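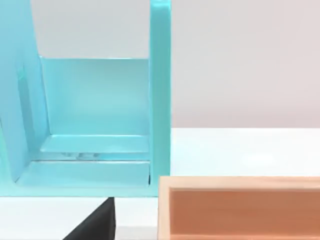 *Turquoise shelf unit, close up.*

February 4, 2018

Lost again, 2–0, and to hear the radio tell it we were unlucky. I was there. We had one shot on target before the break and it was a back-header from our own left back that their keeper caught with a yawn. The man from the radio called it "a game of fine margins." He gets paid for that.

Attendance given as 1146. I'd like to know who they're including. The whole end behind the far goal was shut for the drainage work, the drainage work that was going to be finished in August, and the main stand had gaps you could lie down in. Maybe they count season tickets whether the owner turns up or not. Plenty of owners didn't turn up.

Pereyra picked the same back four that got pulled apart at Rinska. I keep reading that Wenceslao Pereyra is a coach who "trusts his players," and fine, trust them, but the first goal was the same goal. Long throw, flick at the near post, three of ours watching the bounce. Flevo aren't a good side. They have one tall forward and a kid on the right who runs fast in a straight line, and for 90 minutes that was a puzzle we couldn't solve.

Cáceres was the only one who looked annoyed about it. He got booked for complaining, then won the ball back twice in a row on the touchline, and the people near me stood up and clapped as though we'd scored. He'll be gone by summer. Everybody says he loves it here. They said that about the last two. 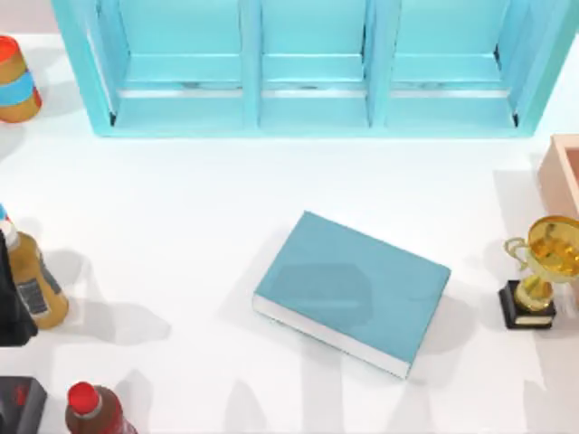
*Blue shelves along the top, one teal book near the middle of the table.*

The second goal I'm willing to argue about. It looked offside from where I sit, but I sit level with the other penalty area, so what do I know. The linesman kept his flag down and didn't look bothered. On the bus there was a great deal of certainty about that linesman from people who'd been in line for coffee at the time.

Then the club message came through at night, subject line "Together." The plan is a new training ground out past Sodine, and members are being asked for 245 each toward the first stage. No drawing attached, no date, nothing on who owns the land. It says the money will be "held safely," which I assumed was the least you could do with money. I paid into the last appeal, the one for the floodlights, and on Saturday the lamp in the corner by the scoreboard was still out.
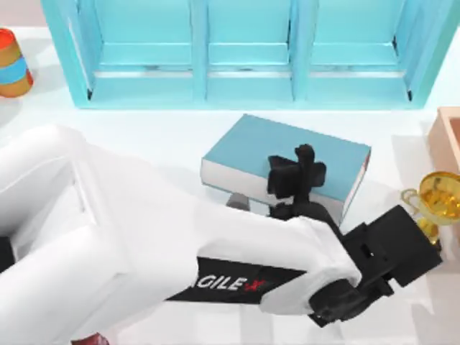
I'll probably pay. I've put the message in the folder and told myself I'll decide after the Rinska return game, knowing perfectly well how these decisions go. If they win that one I'll feel generous and if they lose I'll feel sorry for them.

Eighth now, if the other results stand – I checked the table twice, hoping I'd misread the goal difference. We're 8 points off the top two and the club site still has "promotion push" across the front page. Somebody should take that down before Tuesday training, if only so the players don't see it.

Knee sore from the steps. Must find the thicker socks.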